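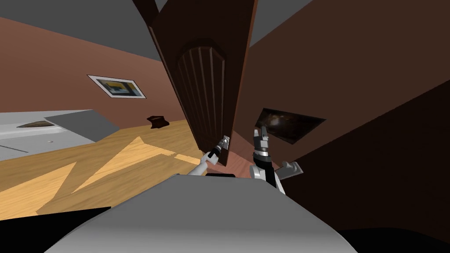

4. What an Open Door Means to the Person Behind It

4.1 The ajar problem

Every shared workplace has a door policy, and almost none of them has written it down. The four towns in our survey were no different. When we asked people at Skerno what a door left ajar meant, most told us it meant "come in." When we asked the people who had left their own doors ajar, a good many told us it meant "I am warm." The two groups worked on the same corridor and had done so for years.

We sent 400 questionnaires, split evenly among Skerno, Govdale, Sisay and Grurkthorpe. The return rate was better than we deserved, apart from Grurkthorpe, where the envelopes went into a mail room whose door was kept shut and into which our respondents did not like to go. We have left those missing returns out of the analysis, though we admit they may be the clearest result in the paper.

Respondents were asked to picture a colleague's door in each of three positions (closed, partly open, wide open) and to say how long they would wait before knocking, speaking or leaving. Closed doors gave us little trouble. People knock on a closed door or they send an email, and they seem to settle the question early in their careers. Wide open doors were nearly as simple, with the exception of the finance office at Govdale, where a wide open door was widely understood to be a trap.

The partly open door was where agreement broke down. Figure 2 shows the position we mean: the door has left its frame and has not committed to anything further. Jenkins, in his earlier notes on the Sisay offices, called this "the conversational gap" and argued that visitors read its width the way they would read a facial expression. Our respondents did claim to do this. They were also very bad at it. Asked to sort gaps into "welcoming" and "unwelcoming," the same person would often put the same gap in both piles if we waited until after lunch.

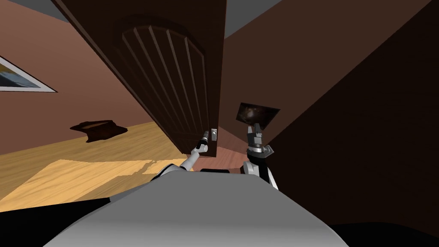

Style of door made a difference we had not planned for. Several respondents wrote in the margins that a heavy paneled door with any sort of carving on it asks more of a visitor than a flat one does, and that they would knock on it even if it stood open. Lopes, who coded the margins, points out that these remarks came mainly from people whose own doors were flat and gray. He proposes the term "panel deference." The other author has asked him to stop proposing terms.

4.2 Knocking on a door that is already open

This was the most common behavior reported and the least defended. People knew that the occupant could see them. They knew that the occupant knew. They knocked anyway, usually on the frame, and then apologized for knocking. At Sisay the usual apology was "sorry, are you busy," asked of people who were eating.

We first took the open-door knock for a request for entry. The interviews suggest it is closer to clearing one's throat, and it does the same work at the same volume. Occupants rarely objected to it. What they objected to was the visitor who leaves and moves the door to a new position on the way out, a subject on which the Skerno interviews ran long and on which we were asked, more than once, to turn off the recorder. Section 5 deals with those interviews as far as the transcripts allow.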